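Pointing your domain at a Prelusell hosting account
Last updated: Wed 25 September
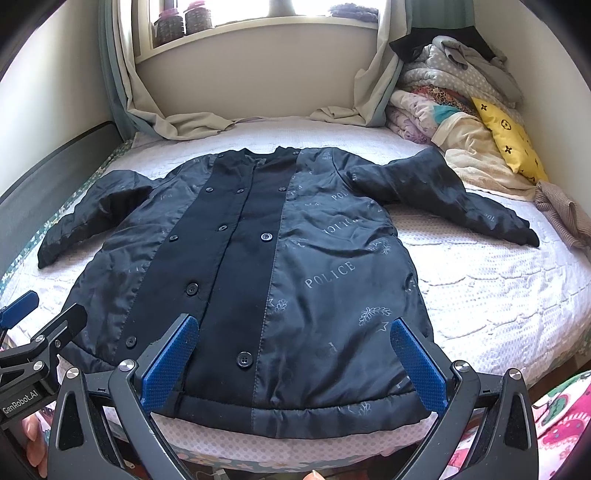 Use this section if your domain is registered with another company and you want to keep it there. If you bought the name through Prelusell, the name servers were set when you ordered and you can go straight to Section 6.

Before you start, you will need:
- the login for the company that holds your domain
- your Prelusell customer number
- a note of any mail settings you use now

CAUTION: Changing name servers replaces every DNS record, including those for email. Copy your existing MX and TXT records before step 4.

1. Sign in to the Prelusell control panel and open Domains.

2. Choose Add existing domain. Type the name without www and press Continue.

3. The panel shows 2 name server addresses. Leave this page open.

4. In another window, sign in to your registrar and find the name server settings. Some registrars call this Delegation or Custom DNS.

5. Delete the old entries and paste in the two new ones, one per line. Do not add a full stop at the end unless the registrar asks for it.

6. Save the change. If the domain is locked you may see error 834. Remove the lock, wait 30 minutes and save again.

7. Go back to the Prelusell page and press Check now. The status changes from Waiting to Active when the new servers are found.

Note: Country-code names can take longer. Some registries only update their zone once a day, and a few test the name servers before they accept them – add the domain in the panel first or the test will fail.

8. Open DNS records and enter the mail records you copied earlier. Each domain can hold up to 50 records. If you need more, ask support to raise the limit.

9. Turn the registrar lock back on.

Customers moved over from Nosbridge in June should use the name servers given in their transfer email. The old Nosbridge addresses still answer but no longer pick up changes.

If the status is still Waiting after two days, open a ticket under DNS and mark it for Xuelian Yuan. Include the domain name and the name servers you entered.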